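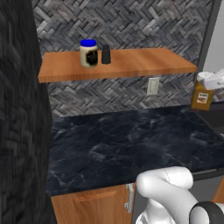 Wall shelf and herringbone tile

4.2 Setting up your team schedule

1. Open Carach and choose Hockey, then your league.
2. Enter 48 as the number of games.
3. Mark back-to-back road games with the T flag - these show in orange.

Note: The all-star break is not added for you. Block those days by hand.
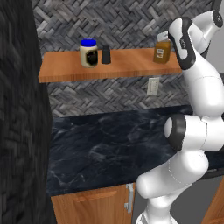 Shelf with jar, shaker and amber bottle

4. Press Save.

Caution: Changing leagues after step 4 erases all saved scores.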